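Tumble dryer drum

The drum of a tumble dryer is the rotating metal cylinder in which washing is dried. It is open at the front, where the door closes against it, and in most household machines it has a back panel through which heated air enters or leaves. The drum is turned by a belt running round its outside, driven by a motor in the base of the cabinet.

Construction

Drums are made from sheet steel, either stainless or coated with zinc or enamel. The sheet is rolled into a cylinder and joined along a seam, and the back is pressed separately and fixed to it. In some designs the back panel stays still and the cylinder turns against it on a felt seal; in others the two turn together.

The inside wall carries raised ribs known as baffles, lifters or, in older manuals, paddles. As the drum turns, the baffles carry the washing up one side until it falls back through the warm air. Without them a load tends to slide along the bottom and roll into a ball — a fault often seen with duvet covers. Baffles may be metal or plastic, and on many machines they can be unscrewed and replaced.

Air supply

Air passes through small holes punched in the metal. These may be spread over the whole back panel or grouped in one part of it. The holes have to be small enough to keep buttons and coins out of the ducting, and they can become blocked by fluff or by a film left by dryer sheets. A blocked vent lengthens drying times and may cause the thermostat to cut out.
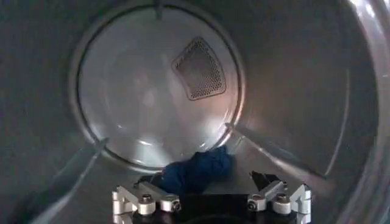 Suryani Ngui writes that the perforated part is where she would start with any slow dryer, going over it with a soft brush and then a cloth dampened with white vinegar, and that the lint filter tends to get all the blame. She adds that the drum should be left to cool first.

Care and common faults

Marks from ink, crayon or dye can usually be removed with washing-up liquid and warm water. Abrasive pads scratch the surface, and a scratched coating may rust and stain clothes. Squeaking as the drum turns is commonly put down to worn rollers or a dry bearing, while a regular thump points to a loose baffle or a flat spot on a roller. A drum that does not turn although the motor can be heard has in most cases lost its belt.

See also: Clothes airer; Lint filter; Spin dryer; Washing machine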